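The One-Cup Corner

Coffee in the break room at Plimberg used to come from a twelve-cup pot. Someone filled it at the start of the day, and whatever was left at noon went down the sink. The pot was retired last June, and a single-serve machine took its place.

The change is a common one. A pot makes sense when everyone drinks at the same time. It makes less sense in a place where people come in at odd hours and want one mug each. At Plimberg, 63 people share the coffee corner, and the old pot pleased very few of them.
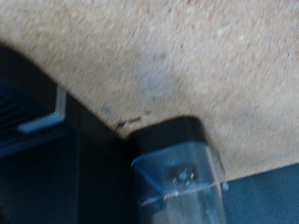
The choice of table matters more than most buyers expect. A surface that will live under a coffee maker picks up scuffs and stains, and a tan, speckled one hides them better than plain white does. Wipe up spills when they happen. Leave enough open space next to the machine for a mug, a spoon and a hand.

Height is the other thing to check. Many pod machines load from the top, and the lid swings up and back when it opens. A machine that fits neatly under a wall cabinet when closed may hit the cabinet when it is time to put in a pod. Measure with the lid up – the number on the box is often for the lid down.

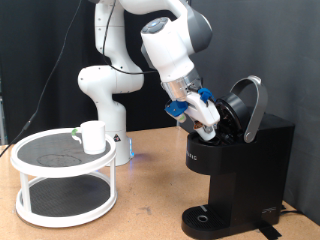 Pods go in foil side up, pressed down until they sit level. A pod that is tilted can tear in the wrong place and leave grounds in the cup. Take the used one out after brewing, once it has cooled, so the next person doesn't find it there.

At the Grurstead office, the rule is one tray of pods on the table and the rest in a closed cupboard. The office went through 2954 pods in its first year, and open boxes had a way of spreading across every flat surface.

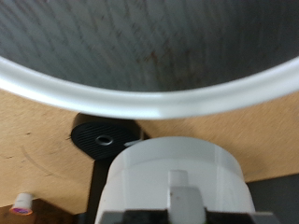 Photo: Gebreyes for Fitus Magazine

Cleaning takes little time. Empty the drip tray daily and wash it with dish soap. Run a cycle of plain water at the end of the day. Every few months, use a descaling solution and let it stand for 15 minutes before rinsing – longer if the water in your area is hard.

Mugs deserve a thought too. A heavy ceramic one holds its heat, but tall travel mugs may not fit under the spout unless the drip tray comes out. Test your favorite before you buy the machine.

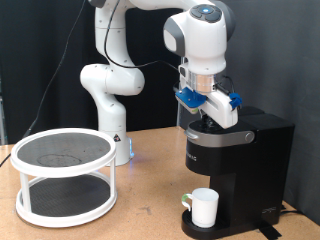
A mug in place on the drip tray, directly under the brewing area.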